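Assistive Technology in Practice: Notes for Unit 2, Switch Access
September 2021
By the course tutor, Oston

Switch access means running a device with one or more simple on/off inputs. The person might press with a hand, a foot, the side of the head or a knee. The device does the rest by moving a highlight through the choices on screen, and the press picks one.

Before you choose a switch, find a movement the person can repeat without tiring and without pain. Look at position first. A good switch in the wrong place will fail, and people tend to blame the switch.

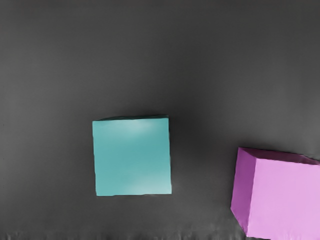

Scanning comes in two main forms. In automatic scanning the highlight moves by itself and the user presses to stop it. In step scanning each press moves the highlight on by one, and a second switch, or a pause, makes the choice. Step scanning takes more presses but puts less strain on timing. Many beginners do better with it.

Settings to record at every session:

Scan speed
Hold time (start at 300 milliseconds if accidental presses are a problem)
Repeat delay
Number of items per row

Change one setting at a time – otherwise you won't know which one helped. Row and column scanning cuts the wait on a large grid, but the user has to follow two stages, so leave it until single-item scanning is steady.

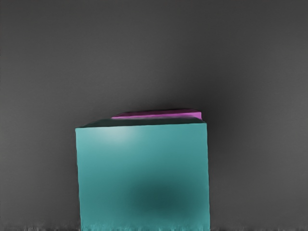 Mounting is covered in the Lerketti handout. Read it before the practical. Check the arm clamps after every transfer in or out of the chair, and write down the angle so that the next person can set it up the same way.

For November: read chapter 18 of the course reader and bring one filled-in session sheet. The Stidier software is on the lab machines.

Comments

bustamante_ot: Is hold time the same thing as acceptance delay? Our software uses the second name.

Course tutor: Yes, same setting.

kml: The session sheet link goes to last year's version.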